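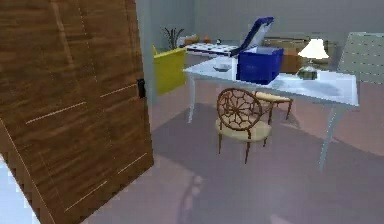
April, started 9.40

Door-opening set, simulated rooms. Picking up where I left off before the Rileck machine went down.

Total asked for by the Zumell people: 458 runs. On disk this morning: 272. They count all of those as good. I went through them with the sound off and a mug of tea and I make it 208, and I was being kind. The rest are ones where the door ends up open but I wouldn't want anything to learn from how it got there. In several the hand never gets hold of the latch at all and the door swings because something clipped through it. The checker only looks at the hinge angle, so it gives them a pass. I said this when the checker went in. Walter Correa said we would tighten it later. It is later.

Second grumble, the rooms. We are told the furniture is shuffled so the policy can't lean on it. Fine, but the shuffle moves the desk and chairs and leaves the door looking much the same: brown woodgrain, thin pale lines across it, small black latch near the edge. If I were a lazy network I would learn "dark blob on brown" and stop there. I'd like a batch with the latch in a colour close to the door before anyone tells me this generalises. Walter thinks the change of lighting covers it. I don't see how.

11.15 — Tried the open-door start again. The idea is to begin with the door already swung towards the viewpoint, so we get closing as well as opening. With the door that near it fills most of the left half of the view and hides whatever is behind it. Recorded a few by hand. I kept overshooting, pushing the door past where I thought the edge was. Depth is hard to judge against that grain. If I can't do it cleanly with my own eyes I am not sure what we are teaching.

Also, the chair with the webby round back still throws a big soft shadow over the pink floor. Left it alone. Changing shadows halfway through a set is how we lost the Prunomus comparison.

12.30 — Walter came by. He wants the full number first and the cleaning after. I want it the other way round. We agreed on a compromise I don't much like: carry on recording, but every run gets a yes or no from a person on whether the latch was really held. I've added a column called "held". Please fill it in and don't leave blanks. A blank gets read as yes by the Tomaszewski loader, don't ask me why.

To do:
— rerun the checker with contact at the latch as well as hinge angle
— ask for 3 more door finishes, at least one plain
— closing runs kept in their own folder until we trust them
— find out who set the success figure on the wall chart, and from which runs

14.05 — Checker rerun going. Slow.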